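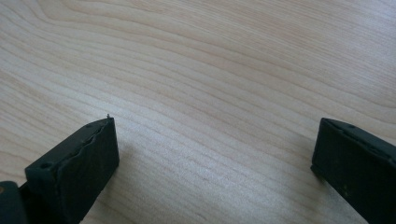 4.2 Do former leaders move opinion after they leave office?

The claim that a former head of government can damage a successor simply by speaking out is repeated so often that it is rarely tested. Commentators in all three of our study cities treated it as settled. We are less sure. The evidence usually offered is a speech, followed by a drop in the successor's approval, followed by a column connecting the two. Approval drops for many reasons, and a speech by a former leader tends to be given when things are already going badly for the person now in charge.

Our own material comes from Ovden, Prindlow and Plimholm, 3 cities with directly elected mayors and a recent change of party at the top. In each, the outgoing mayor had promised to stay out of public debate and then did not. We collected local newspaper columns, letters to the editor and call-in radio transcripts from the period after the handover, and we coded every item that mentioned both the sitting mayor and the previous one. After duplicates were removed, 4,000 items remained. The collection was closed on 8/26/20, and anything published later is left out even where it bears on the argument.

The first thing to say is that the coding categories did not hold up as well as we would like. We began with "criticism," "sabotage" and "advice," following the scheme in the Boutros handbook. Two coders agreed on 77 percent of items overall, which sounds respectable until one looks at where they disagreed. Nearly all of the trouble was in the line between criticism and sabotage, and that line is the whole subject of this section. A column that said the former mayor was "making the job harder" was criticism to one coder and sabotage to the other. We merged the two categories for the counts and kept them apart only in the close reading. Readers who want a firm number for how often former mayors were accused of sabotage will not find one here, and we would be wary of any study that supplies one.

What can be said is more modest. Accusations against a former mayor came mostly from writers who had opposed that mayor in office. In Prindlow, 70 percent of the hostile items were by columnists or callers who had already attacked the same person before the election. The language hardly changed after the handover. Old complaints about contracts and cronies were carried forward and given a new verb. This looks like a habit of hostility looking for a fresh occasion, and it does little to support the idea that the former mayor's behavior caused the reaction.

Plimholm is sometimes raised as the exception. There the former mayor toured neighborhood meetings through August and the sitting mayor's poll numbers fell. Two things should give us pause. The numbers had begun to fall before the first meeting, and they fell at the same pace in neighborhoods the tour never reached. Supporters of the sabotage reading reply that coverage of the meetings spread across the city – which may be true, but then there is no part of the city left to compare, and the claim can no longer be checked. We note that several published accounts of Plimholm mention the tour and leave out the earlier decline.

Ovden gave us the least to work with. The former mayor spoke rarely, the local paper closed its letters page partway through the period, and the radio material is thin. We include it mainly for completeness. It would be easy to read the quiet there as proof that silence protects a successor, and at least one earlier paper does so. A closed letters page is a simpler explanation.

None of this shows that former leaders have no influence. They raise money, they know donors, and they can lend a name to a candidate. Those activities leave few traces in newspaper columns – our sources would miss almost all of them. Our doubt is narrower. It concerns the public speech as a weapon, and the confidence with which partisan writers on both sides describe its effects. The next section turns to endorsements, where the records are better and the claims are at least specific enough to be wrong.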